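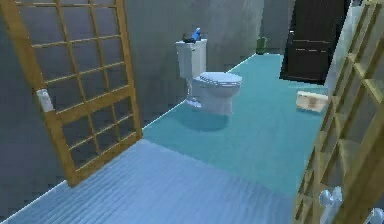
Chapter 7
Doors, and the Rooms They Make

Think for a moment of the house you grew up in, and try to count its doors. Most people get as far as the front door, the back door and their own bedroom, and then have to shut their eyes and walk through the place in their heads. We use doors so often that we stop noticing them, and so I should like to spend a whole chapter on them, and I hope you will bear with me if I linger here and there.

A door has two jobs that pull against one another. It must let people through, and it must keep something back, whether that is cold air, noise, the dog or other people's eyes. A solid door is good at the second job. A lattice door, made of wooden strips crossed into a grid, gives up some privacy where its openings are left unfilled, and in return it lets air and a little light pass from one side to the other. Builders in warm places have understood this bargain for a very long time, and you will meet it again in Chapter 9, when we come to shutters.

When I was first learning the trade I lodged in Bragança with Natália Amaral, whose house had grown a room at a time over three generations. You could read the family's history in the doors (she certainly could, and did so at length over supper!). The oldest were low and heavy, and I knocked my head on one of them every morning through the whole of November. The newest was wide enough for her mother's wheelchair, and had been hung to open outwards so that the chair could turn freely inside the room.

That last detail brings us to the swing of a door, a matter that students tend to leave until the end of a drawing and then regret. A door that opens into a small room takes a bite out of the floor. In a bathroom the bite may be a large share of the space you have, and a basin put in the wrong spot will be struck every time somebody comes in. Draw the full curve of the swing on your plan before you place anything else — a pencil and a pair of compasses will do.

Before you read on

Choose one room that you know well and make a simple plan of it. Mark the side on which the door is hinged, and the way it opens. Then draw it again with the hinges on the other side, and write a few lines on what would have to move. Keep both plans, as you will need them for the work on the Mavville cottages at the end of the chapter.

7.1 The parts of a door

We begin with the names. The upright pieces at either side of a framed door are called stiles, and the pieces that run across between them are called rails.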